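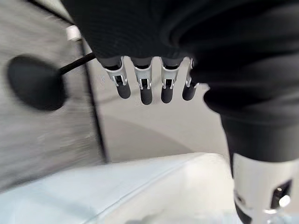 Fevirer Issue Tracker
Component: episode filter / sharpness gate
Reported by: Lakthorpe group, Skollidton site
Priority: normal
Status: Resolved, config change plus patch
Opened: November

Summary

Sharpness gate rejects the wrong parts of garment episodes. Policies trained on the filtered set do worse at regrasping than policies trained on everything.

Original report

We are running the comparison from the Zieliński protocol on our garment set. The question is whether dropping blurred wrist frames before training gives a better policy for cloth. The protocol says to train one policy on all frames and one on the filtered frames, with the same seeds and the same step count, and then compare them on the same set of starting poses.

The set has 213 episodes. We used the gate with its default threshold, 200, applied to the wrist streams. The filter log says 56 episodes were rejected outright, and many of the others lost frames in the middle.

Expected: the filtered policy is equal or a little better.
Observed: the filtered policy reaches for the garment fine, then stalls when it has to let go and take a new hold. It hovers near the cloth and sometimes closes on air. The unfiltered policy does not stall like this.

Steps to reproduce

1. Load the garment set with head and both wrist streams enabled.
2. Run the filter with default settings.
3. Open the timeline view and turn on the rejected-frame overlay.
4. Look at the stretches between one hold and the next. Nearly all of the overlay is there.

Reply from support, 9:40 am

Thanks for the clear report. Could you send the filter config, and a head frame from one of the rejected episodes? We want to see whether the head stream is also being scored. There was an older bug where the gate took the lowest score across all streams, even the ones that were turned off.

Reply from reporter, 11:15 am

Config is attached. Only the wrist streams are listed under score_streams. Head frame is below. This episode was rejected in full. 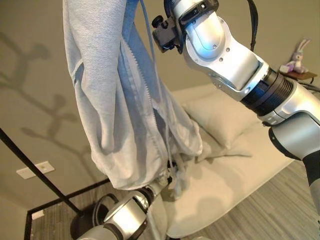

Head camera, gray hoodie hanging, lower gripper closed on the gathered end.

The head stream scores well over the threshold through the whole episode, so I don't think it is the old bug. I turned the head stream off entirely and got the same rejected list.

Reply from support, 1:30 pm

Agreed, not the old bug. We ran your config here and get the same list.

What we think is going on: the gate computes one sharpness value for the whole wrist image. When the arm travels, the background smears and the value drops, even if the fingers stay readable. The fingers move with the camera, so they hardly blur at all. The score says "bad frame", but the part of the image that tells the policy about finger pose is still good.

Two things to try, one at a time please:

a) Set mask_mode to "hand" so that only the region around the fingers is scored. You will need a mask for each wrist, since the two mounts are not the same.
b) Leave the mask off and set min_run to 8. Then a frame is only dropped if it is part of a run of 8 or more low frames. Short moves will get through.

Please rerun the filter only. No need to train yet.

Reply from reporter, 4:05 pm

Ran both.

(a) With the hand mask, no episodes are rejected in full. A few frames still go, mostly where the cloth covers the fingers. I would call that a separate problem, because a covered finger is not a blurred one, but the gate can't tell the two apart.

(b) With min_run at 8, some of the full rejections come back in, but the long swings between holds are still cut. Those are the ones we need.

One more thing I ran into while drawing the masks. I had the left mask loaded for the right stream at first, and the filter took it without a warning. The scores looked believable, just wrong. I only caught it by putting the mask outline over the frames. 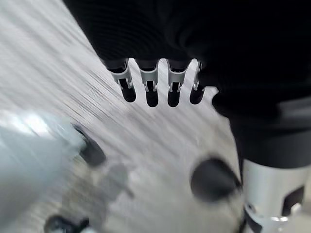
It would help if the filter checked the mask name against the stream name, or at least printed both in the log. I can work around it for now by keeping the masks in separate folders.

I'm starting the training run with (a) tonight. Same seeds as before.

Reply from support

Good catch on the masks. Logged as its own item. The next patch will stop the run if the mask and stream names don't match. You can override that with a flag if you want to share one mask on purpose.

On covered fingers: please leave those frames in for this comparison. If you drop them, you are testing two things at once. There is a keep_occluded setting, off by default. Turn it on.

Reply from reporter, next morning, 8:20 am

Turned keep_occluded on and restarted, so the run from last night is thrown out. Will post when the new one is done.

Reply from reporter, later the same week

Training finished. Evaluated on the same starting poses as the first two policies.

- Unfiltered: regrasps normally. Some slow corrections near the end of the reach.
- Default gate: stalls at the regrasp, as first reported.
- Hand mask with keep_occluded: no stall. Behavior is close to unfiltered, and I can't call a winner between them on this many trials.

So the answer for our write-up is that whole-image filtering hurt on this task, and masked filtering made no clear difference either way. We will report it like that -- including the default gate numbers, with the threshold stated.

We have not tried it on rigid objects. The moves between holds are shorter there and I would not assume the same thing happens.

Resolution

Default for mask_mode stays at "full" for now so that older results can be reproduced. The docs page for the gate has a new note about arm travel and garment tasks. Mask name check is in the patch queue.

Follow-up items

- Mask and stream name check: accepted
- Print mask name in filter log: accepted
- Separate score for covered fingers: open, needs a test set

Ticket closed by support. Reopen if the stall shows up again with the mask on.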